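How Gears Work

A gear is a wheel with teeth cut into its edge. The teeth have one purpose: to push against the teeth of another gear. When two gears touch in this way, engineers say that they mesh. Turn one gear and the other has to turn as well.

Gears are found in clocks, bicycles, can openers, salad spinners and cars. Some are too small to pick up without tweezers. Others are taller than a house door. The rules on this page apply to all of them.

The parts of a gear

Teeth. These are the bumps around the edge. All the teeth on one gear have the same size and shape, and the gaps between them are also equal. Two gears can mesh only if their teeth are the same size.

Root. The root is the bottom of the gap between two teeth. The tip of a tooth from the other gear reaches down close to it but should not scrape it.

Bore. The bore is the hole in the center. A rod or a peg goes through it.

Shaft. A shaft is a rod that holds the gear in place. In some machines the gear is fixed tightly to its shaft, and both turn together. In others the shaft stays still and the gear spins around it. A short shaft that stands up from a plate is often called a peg or a post.

Gears with straight teeth, like the ones most people draw, are called spur gears. They are the simplest kind. A spur gear sits flat, and its partner sits flat next to it.

Which way does it turn?

Hold your hands flat in front of you, palms facing you, and point the fingertips of each hand toward the other. Slide your fingers together so that they fit in the gaps. Now push both hands up. The fingers move in the same direction at the place where they touch. Gear teeth do this too. At the point where two gears meet, the teeth of both gears move the same way.

For the wheels, this has a strange result. If the left gear turns clockwise, the teeth on its right side move down. They push the teeth on the left side of the second gear down as well, and that makes the second gear turn counterclockwise. Two gears that mesh always turn in opposite directions.

Add a third gear in the row and it turns clockwise again, like the first. The middle gear in a row of three is called an idler. It passes the motion along and reverses the direction once more. The number of teeth on an idler makes no difference to the speed of the last gear.

The distance between the pegs

Gears on pegs must be the right distance apart. If the pegs are too far from each other, the teeth do not reach, and the first gear spins alone. If the pegs are a little too close, the teeth jam, or one of the gears will not go down onto its peg at all. The correct distance is measured from the center of one peg to the center of the other, so it is called the center distance.

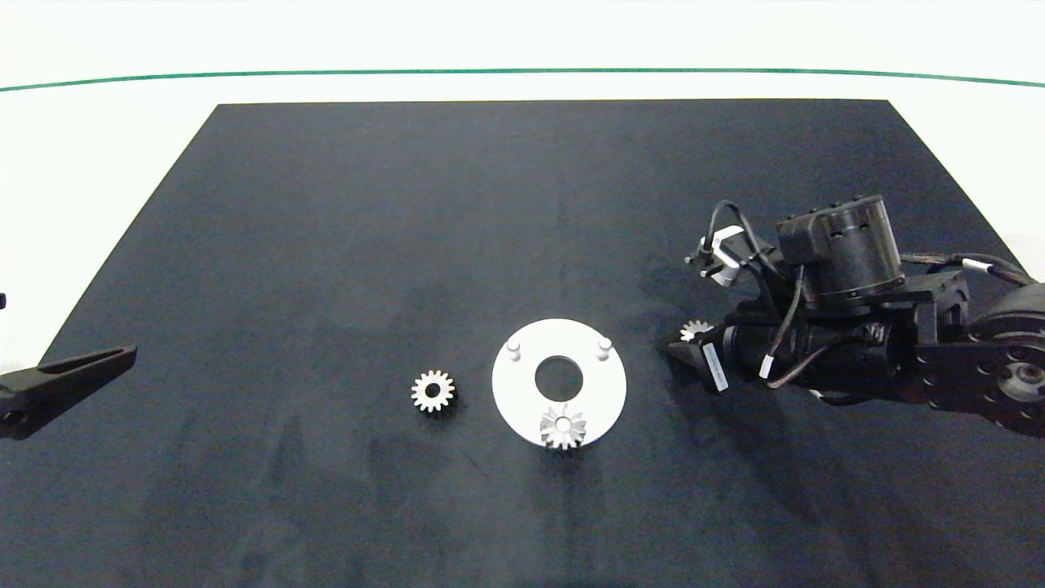 Why does the second gear sometimes refuse to slide down onto its peg?
The tips of its teeth are sitting on top of the tips of the first gear's teeth. Turn either gear by a small amount, less than the width of one tooth, and each tip will find a gap to drop into.

Putting a pair of gears on a base calls for some care with the order of the steps. Place the first gear on its peg and check that it lies level. A gear that tilts is usually caught on the top of the peg - lift it off and lower it again from straight above. Then spin it with one finger. It should move freely. Only after this check should the second gear go on.

When both gears are down, turn the first one through a full circle, slowly. Feel for any place where it becomes hard to move. One stiff spot in every turn often means that a tooth is bent or that a bit of dirt is stuck in a gap. Stiffness all the way around usually means that the pegs are too close.

A tiny amount of free movement between the teeth is normal. It is called backlash. You can feel it by holding one gear still and wiggling the other. With no backlash at all, the teeth would rub hard and wear out quickly.

Fast and slow, strong and weak

If two gears have the same number of teeth, they turn at the same speed. The direction changes and the speed does not.

If the numbers are different, the smaller gear turns faster. Suppose the first gear has 9 teeth and the second has 18. Each tooth of the first gear moves one tooth of the second. After one full turn, the small gear has moved 9 teeth, and for the large gear that is only half a turn. The small gear must go around 2 times for the large one to go around once. This is called the gear ratio, and it is written 2:1.

The large gear turns slowly, but it turns with more force. Turning force has its own name, torque. Halve the speed and the torque doubles, apart from a little that is lost to rubbing. No pair of gears can raise the speed and the torque at the same time.

Try a bigger ratio. A gear with 11 teeth drives a gear with 264 teeth. Divide 264 by 11 and the answer is 24, so the small gear goes around 24 times for each turn of the large one.

What gears are made of

Steel gears are strong and last a long time. Brass gears are softer and are common in clocks. Plastic gears are light, cheap and quiet, and they are used in toys and printers. Metal gears are usually given oil or grease to reduce rubbing. Many plastic gears run without any.

Try it: paper gears

You will need thick cardboard, a compass, scissors, two push pins and a foam board.

Draw two circles of the same size on the cardboard. Mark the same number of teeth around each one, evenly spaced, and cut them out. Push a pin through the center of the first gear and into the board. Hold the second gear next to it, move it until the teeth mesh, and pin it down. Make a pencil mark on one tooth of each gear and turn the first gear once. Watch where the second mark stops.

Then move one pin slightly farther away and repeat the test. Write down how far you can move it before the teeth begin to slip.

Words to know

Backlash: the small free movement between meshed teeth.
Bore: the hole in the center of a gear.
Idler: a gear between two others that passes motion along.
Mesh: to fit together, tooth into gap.
Torque: turning force.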